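Kerkora K2 Pick-and-Sort Kit: Acceptance Inspection Checklist With Comments
By Sverre Hovland
July 19, 2026
7 comments | 10 shares

Unit under review: Kerkora arm kit with two-finger gripper and wrist camera, supplied by Dreltura, serial ending 1787. Task set: bucket handling from floor level.
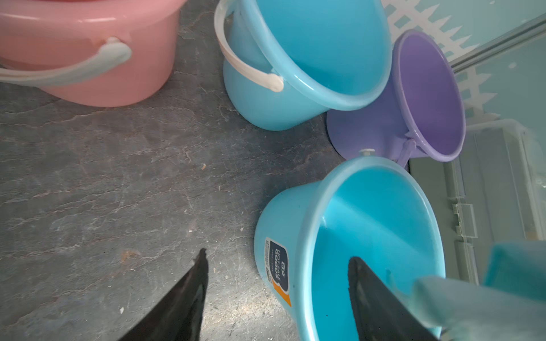

Items are marked P (pass), F (fail) or C (pass with comment). An F in section 1 or 2 stops the inspection until it is cleared. Sections 3 and 4 can be completed in any order.

1. Power and stop circuit

1.1 Emergency stop cuts drive power from any pose. P
1.2 Stop button reachable from both operator positions. C
Cable supplied with the kit is too short for the second position. Dreltura ships a longer one on request. It should be in the box.
1.3 Arm holds position after power loss. P
1.4 Restart needs a deliberate reset. P

2. Mounting and work area

2.1 Base bolts torqued and paint-marked. P
2.2 Reach envelope marked on the floor. F, cleared same visit
Tape followed the envelope drawing in the Zidari integration guide, which assumes the short fingers. Re-marked for the long fingers.
2.3 Floor free of trip hazards and loose cable. C
Sweep before each session. Grit gets picked up on the finger pads.
2.4 Fixed items near the reach limit entered as keep-out zones. P

3. Gripper

3.1 Fingers close parallel, no play at the pivot. P
3.2 Finger pads intact. P
3.3 Grip force limit set and locked. C
Default is too high for thin plastic walls. Reduced and locked with the service password — record the new value on the cover sheet.
3.4 Rim grasp on an upright bucket. P
3.5 Rim grasp on a tipped bucket. C
Approach angle matters. With one finger inside the mouth, check that the bracket clears any neighboring bucket before closing.
3.6 Swinging handles. C
The planner treats the handle as part of the body. Keep hands out while it is retrying.

4. Camera and software

4.1 Camera bracket tight, lens clean. P
4.2 Both fingertips visible with gripper open. P
4.3 Glossy interiors. C
Reflections on shiny inner walls can upset the depth estimate. Innes recommends diffuse lighting in its setup note. I agree.
4.4 Log retained for the last 400 cycles. P

Result: accepted with comments. Items 1.2 and 3.3 to be closed by the supplier. Next full inspection in November, or sooner if the fingers are changed.

Last updated: July, after re-check of 2.2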